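Clearing the chair: a storage problem in one room

Every room I have lived in has had a chair that stopped being a chair. The mechanism is simple enough. Clothes worn once are too clean for the wash and not clean enough for the wardrobe, and they need a surface between waist and shoulder height within reach of the door. The office chair meets the requirement, and after a few days it is full.
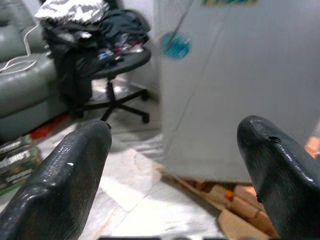 I dealt with it in February by changing the storage and leaving my habits alone. Earlier attempts had gone the other way. I would clear the heap, feel satisfied for an evening, and have the same heap back within the week. The clothes still had no assigned place, so they went to the nearest available one.

The first step was sorting. I used the sofa as a bench and made two piles: wash, and wear again. There was no third pile for things to decide about later. Anything I could not classify went into the wash. This costs a little extra laundry, and on a normal load the difference is too small to bother with.

The second step was a rail. I bought the Nikberg wall rail, the short version, 66 cm between the end brackets. The Trandesen one is sturdier but projects further from the wall, and in a room this size the door would have hit it. The Nikberg comes with wall plugs that I would not use in old plaster. I replaced them with longer ones from the drawer and drilled new holes to suit. The instructions show the bracket screws going in before the bar is seated. Do it in the opposite order, or you will have to back them out again to get the bar level.

The rail holds 8 hangers with enough space between them for air to move. I tried more, and the knitwear at the ends kept the smell of the kitchen for days. The limit is useful in itself. When the last hanger is taken, something has to go to the wash before anything else goes up.

Shirts and anything that creases go on hangers. Trousers are folded once over the bar. Sweaters should not hang for long, as the shoulders stretch, so they go flat on the shelf of the wardrobe after one night of airing.

Cables were a separate matter. The charging cable in this room had always taken the shortest path from the socket to wherever I was sitting, usually straight over the upholstery. Leather marks if you leave things pressed into it, and a cable under a pile of clothes gets pulled every time the pile moves. I now run it along the baseboard with adhesive clips and bring it up at the sofa arm – two clips at the corner, because one lets go when the cable is tugged sideways.

I also looked at the casters while the chair was upside down. Hair and thread wind around the axles and the wheel starts to drag. Pull the caster straight out of the base, cut the thread with a small blade, and push it back until it clicks. If one is cracked, check the stem diameter before ordering replacements. Numanis lists two sizes under nearly identical names, and I ordered the wrong one first.

The remaining problem is wet coats. They are too heavy for the rail and drip on the floor, so for now they go on the hook in the hallway, which is already loose on one side. I have a longer screw for it but have not yet found the stud.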